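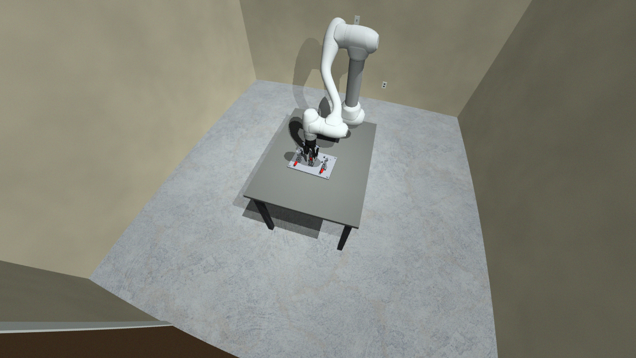
Leanne Greenwood
Lead author, teleoperation and data collection, Stundeck

3.2 Collecting the demonstrations

I'll start with the part I enjoyed most, which was driving the arm myself! All of our demonstrations were recorded in simulation, with me at a desk holding the Jisa hand controller and the simulated arm following along on its table. You squeeze the trigger to close the gripper, you let go to open it, and if you move your wrist too fast the arm lags a little behind you (I never fully got used to that). The control rate was 40 Hz for every session.

I recorded 100 demonstrations in September, mostly after 4 in the afternoon when the Foley server was quiet, and threw out 26 of them. Most of the rejects were my own fault. I'd drift sideways on the way down, or stop halfway to think, and a policy trained on that kind of dithering learns to dither too. We kept a few slow ones in on purpose, as long as the motion never stopped completely.

The approach was the hard bit. From the wide view in Figure 3 it's easy to get the gripper somewhere over the white board, but judging height from up there is a nightmare, so I kept a second, closer view open next to it. My routine settled into this: line up in the wide view, switch my eyes to the close one, then come down as straight as I could. 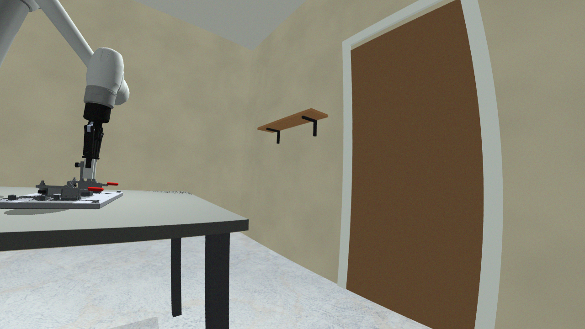 Figure 3. Teleoperated approach in simulation. Top: wide view of the arm and task board. Bottom: close view with the gripper at the vertical post, next to the red clamp handles.

We also tried hand guiding, where you grab a real arm and push it through the motion, on the bench at our Broststead lab. It felt more natural right away, and I'd still pick it for teaching somebody new. But my hands kept getting in front of the cameras, and those recordings didn't mix well with the simulated ones, so they aren't used in any of the results in Section 4.

Each kept demonstration was trimmed by hand at both ends. I cut the start at the first clear motion of the wrist and the end at the first gripper command, plus a short tail.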